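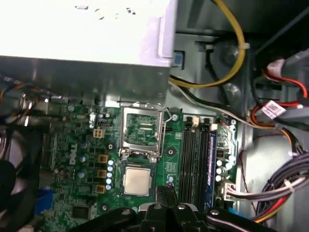

Trocar de processador aos quarenta e tal anos é capaz de ser a minha versão de comprar uma mota. Mas não era bem disso que eu queria falar hoje, era do inventário.

Quem lê isto há mais tempo sabe que desde o ano passado ando a tentar perceber quanta tralha existe nesta casa. Começou em junho, numa tarde de calor em que fui à procura de um adaptador e encontrei três iguais, todos comprados por mim, todos ainda com o plástico. Fiquei irritada o suficiente para abrir uma folha de cálculo e começar a escrever: gaveta da entrada, prateleira de cima, prateleira de baixo, aquela caixa que veio da mudança e que nunca chegou a ser aberta (vocês também têm uma, não me digam que não).

A folha vai em 1134 linhas. E olhem que junto coisas! Os parafusos são uma linha só, os botões soltos também, e os livros nem entraram porque esses têm um caderno à parte que herdei da minha mãe e que continuo a preencher à mão com a caneta que estiver mais perto.

O que me surpreendeu foi a quantidade de cabos. Cabos de telefones que já não tenho, de uma impressora que dei à minha cunhada, um comprido e grosso que ninguém cá em casa sabe identificar e que mesmo assim me custa deitar fora. Guardei-o numa caixa de bolachas com uma etiqueta a dizer "mistério". O meu filho acha que devia dizer "lixo". Estamos em negociações.

Uma leitora antiga, a Kirsten Hiebert, escreveu-me a propósito do último post com um sistema que ela usa há anos e que eu copiei sem vergonha nenhuma. É assim: cada objeto duvidoso vai para uma caixa, a caixa leva só o mês escrito na tampa, e passado um ano, se ninguém lá foi mexer, sai de casa fechada. Fechada mesmo, sem espreitar. Ela diz que espreitar é fatal, e eu acredito, que só de abrir a caixa das fotografias perdi uma manhã inteira e acabei sentada no chão do corredor a rir-me sozinha do meu penteado de 1994.

Tenho neste momento duas caixas dessas. Uma está debaixo da cama e a outra está a fazer de mesinha no escritório, com um pano por cima, o que provavelmente é batota.

Depois há a parte do vender. Pus 26 coisas no Retero, aquela aplicação de usados que toda a gente da minha rua parece usar agora, e foi uma experiência sociológica. O candeeiro feio saiu em dez minutos. O serviço de chá, que eu achava lindíssimo e que fotografei com luz da manhã e tudo, continua lá. Houve um senhor que me perguntou se eu trocava a máquina de costura por um aquário. Pensei nisso mais tempo do que devia.

Com o dinheiro fiz uma coisa que andava a adiar, mandei arranjar a cadeira do meu avô. Foi à oficina do Desjardins, que fica ali atrás do mercado e que por fora parece fechada há vinte anos, mas é só empurrar a porta com força. Ficaram-me 100 euros pelo assento novo e pela perna colada, e a cadeira voltou sem ranger. Confesso que tenho saudades do ranger! Dava para saber quando alguém se levantava da mesa a meio da noite para ir ao frigorífico.

Ah, e o computador. Perguntaram-me nos comentários se vale a pena mexer nestas coisas quando não se percebe muito do assunto. Eu percebo pouco, vou devagar, leio tudo duas vezes e tenho uma taça para os parafusos - aprendi com os puzzles do miúdo. Não recomendo nem deixo de recomendar. A mim dá-me um sossego parecido com o de descascar favas.

Para a semana quero atacar a despensa, que é um capítulo sombrio. Há lá frascos de especiarias da Curkon dos quais já só se lê metade do rótulo, e um saco de farinha de grão comprado numa fase de que prefiro não falar. Se alguém souber o que se faz com farinha de grão, além de panquecas, diga qualquer coisa. As panquecas já tentei e o cão também não quis.

Ficam ainda a dever-me a receita do bolo de alperce, aquela que prometeram na caixa de comentários do post das compotas. Não me esqueci. Os alperces da árvore do quintal este ano são poucos mas estão doces, e tenho a forma nova por estrear (linha 902 do inventário, para quem quiser saber).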